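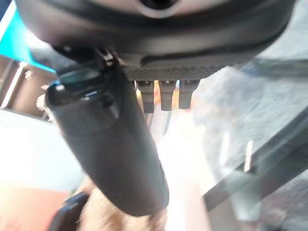
kumarasinghe_s wrote:
If the wrist view is what the policy gets, I would stop recording until you have settled how much of it the gripper may cover. You can collect all month and still train on mostly finger.

Posted Oct 1, 2026

tomic_amra wrote:
It is what the policy gets, plus one fixed camera over the bench. The finger and the underside of the housing take up a large part of the wrist view, and past the finger the background is soft. The fuzzy brown material under the fingertip is still there to be picked out, but only along the bottom edge.

For those who missed my first thread: teleoperated demos, leader arm on the desk, follower on the bench. 200 episodes so far, soft items only. Success on replay is fine. Success with the trained policy is poor at the last stage, when the fingers close.

flatbed_42 wrote:
What focus distance is the wrist camera set to? On ours (Surkton arm, fixed-focus lens) the near finger was blurred and so was everything past the workpiece. We moved the mount back and the closing errors went down. Didn't touch the data otherwise.

tomic_amra wrote:
Fixed focus, set at the factory. I can move the mount but then the first 200 episodes don't match the rest.

flatbed_42 wrote:
Then they don't match. 200 is two afternoons. Throw them out.

pelmet wrote:
Disagree. Keep them and add the new mount as a second view. We mixed two mounts at Flomeck and the policy coped, as long as each episode was tagged with its mount. Ours was a bigger set though, 1,000 episodes and change.

kumarasinghe_s wrote:
"As long as each episode was tagged" is carrying a lot there. Amra, do you log the mount at all?

tomic_amra wrote:
No. I log operator, item, start pose, leader gain. I can add a mount field by script because everything to date is the same mount.

oxbow3 wrote:
I'm going to question the teleop part instead. For soft goods I get better demos by hand guiding: arm in gravity comp, hold it behind the wrist, walk it through the grasp. You feel when the material bunches. With a leader arm and no force feedback you close until it looks right, and with a view like yours it never looks right, so operators over-close. Plot your final finger gap per operator. I'd bet the spread is wide.

flatbed_42 wrote:
Hand guiding puts your forearm in the overhead camera in every episode. The policy then learns to expect a forearm.

oxbow3 wrote:
Record the joint path, then play it back with nobody near it and capture the images on the replay. Takes twice as long. I have never had a forearm problem.

pelmet wrote:
Replay on soft goods is not the same trial. The cloth or fur or whatever has moved since. You end up with images from one grasp and forces from another.

oxbow3 wrote:
You reset the item. It's close enough for grasping. I wouldn't do it for folding.

tomic_amra wrote:
Plotted the gap. Two operators, and the spread between them is larger than the thickness of most of the items — so that part of oxbow3's guess holds. I am the one who over-closes.

Second thing I found while plotting: episode 222 in the index does not exist. The recorder skips numbers after an abort. If anyone else uses the Curent logger, check that your loader goes by file and doesn't count up.

kumarasinghe_s wrote:
Ours had the same gap in the numbering. Go by file.

On the main question, I would do it in this order. Move the mount. Record a small batch of the same items with one operator. Train on that batch only and look at the closing stage. If it improves, decide then whether the old episodes are worth mixing in.

flatbed_42 wrote:
Fine by me. I still say they go in the bin.

tomic_amra wrote:
Bracket is being printed. Will post closing results for both mounts in November, tagged.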